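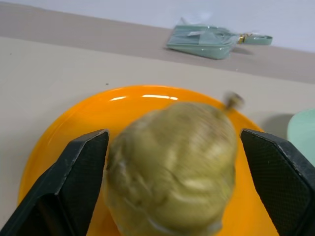 Bola cell: the questions I keep getting

I look after the two-arm cell at Wirkitz, and I end up typing the same replies over and over, so I finally put them on a page. If yours is missing, come find me (Thursday afternoons are best) or ask Teodor Borkowska, who did most of the original wiring.

How often do the finger pads need cleaning?

After every session, please! Fruit leaves a film on the crosshatched pads, and the grip gets sloppy long before you can see any dirt. Damp cloth, then a dry one, and don't scrub with anything metal. I swap the pads when the pattern starts feeling smooth under my thumb.

Can I put the plates anywhere I like?

Within reach of both arms, sure. I like the three of them in a row with the green tray in front, so each arm has a side to itself and they only have to share the middle. If you change the layout, write it in the Cleden log, or the next person will spend their morning wondering why the old positions are off.
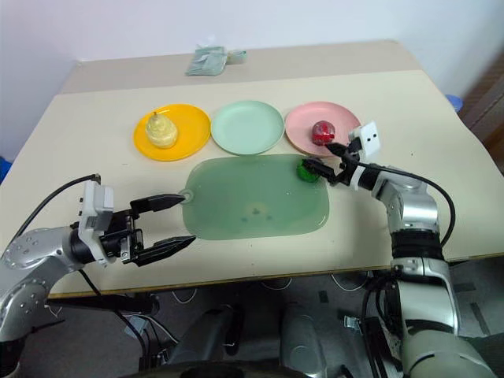 What do I do if a wrist camera has been bumped?

Stop the arm, check that the two mounting screws are snug, and run the Saavedra calibration again. It takes nearly 80 seconds per arm. Don't try to nudge the camera back by eye, I've lost whole afternoons that way.

Why does one gripper close slower than the other?

Usually it's the cable. If it pulls tight when the elbow bends, the connector works itself loose and you get all kinds of odd behavior. Leave enough slack for a full bend, then tie it down in 3 places. Still slow? Waldemar Brzozowska has the spare gripper motors.

Do I have to power down to change a fingertip?

Yes. Both arms, even if you're only touching one.

Does it matter which fruit I use?

Less than you'd think. Apples are easy. Pears are fussier with that narrow top, so I bring the fingers in around the fat part and keep the closing force low. Put real fruit back in the fridge when you're done (I've found some sad things on Monday mornings).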